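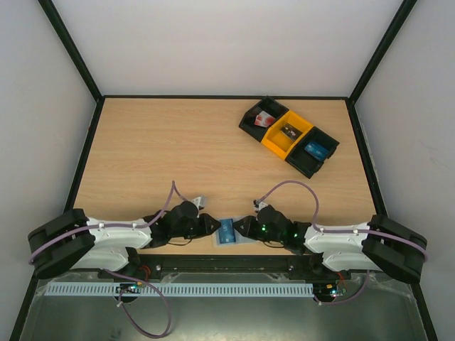

Will a robot take your job when you grow up?

Grown-ups love to argue about this. Some of them say robots will do all the boring work and people will be free to do fun things. Others say robots will do all the work and people will be left with nothing. Both groups sound very sure of themselves. When people sound that sure about the future, it's a good idea to go and look at a real place where real people work.

So let's visit one. Brillport is a company that sorts cards. People mail in boxes of cards they want to sell or trade, and somebody has to sort every card into the right bin. Some of the cards come in clear plastic sleeves, and those have to be handled gently so the corners don't bend.

For years, that somebody was a person sitting at a table. Kaisu Lindqvist did it for a long time. She could sort 400 cards in an hour and talk about her dog the whole time.

Then Brillport got a pair of robot arms.

What do the arms do?

Two arms face each other across a table. Each one has a gripper at the end, with two stiff fingers that can pinch. The idea is simple. Pick up a card, work out which kind it is, put it in the right bin. Then do it again.

Try it yourself with a playing card on a smooth table. Picking it up is harder than you'd think! You probably slide it to the edge, or get a fingernail under it. Your fingertips can feel how thin the card is and whether it's starting to slip. Two stiff fingers with no fingernails have a tougher time. A plastic sleeve makes it worse, as shiny plastic can confuse the cameras that many robots use to see.

When the arms were new, a salesman told everyone they would be "faster than any human." Were they? In the first week, the arms sorted 120 cards an hour. Go back and check Kaisu's number.

Now they manage 200, which is better, and still half of what Kaisu did. But the arms can keep going at night when everybody is asleep, so the company decided they were worth having. Notice that "faster" and "can work all night" are different claims. A person selling a robot may say the first one when only the second one is true.

What happened to the people?

Before the arms came, 13 people worked in the sorting room. The company promised that no one would be fired, and no one was. That sounds like a happy ending, but keep asking questions. When two of the sorters left for other jobs, Brillport didn't hire anyone to replace them. Two jobs were gone, even though no person was sent home. You can keep a promise and still end up with fewer jobs.

And the work changed for those who stayed. Kaisu now looks after the arms. She fills the table, empties the bins and fixes things when a card gets stuck.

"My back feels better, I'll say that," she told us. "I used to bend over a table all day. But sorting was something I was good at. Now I wait for a machine to get in trouble."

Her coworker Apolline Boyer feels differently. She asked to learn how the arms are programmed, and the company paid for her class in September. She likes her work more than she used to. She also got a raise. Kaisu did not, and she thinks that's unfair, as the arms would stop pretty quickly without her.

Who is right? Maybe they both are. The same machine can make one person's day better and another person's day duller. It depends a lot on what the bosses decide: who gets trained, who gets paid more, and who gets asked before the machine is bought. The robot doesn't decide any of that.

Questions to ask about any robot

The next time you see a video of a robot doing something amazing, try these.

How many times did it try before it got it right?
Is the video sped up?
Who put everything in place before the robot started?
Who cleans up when it drops something?
Who made the video, and are they selling the robot?
What did the people who used to do this work say about it?

If nobody in the video answers the last one, see if you can find a worker and ask.

Words to know

Automation: using machines to do work that people used to do.
Gripper: the part of a robot arm that holds things, a bit like a hand.
Program: the instructions that tell a machine what to do.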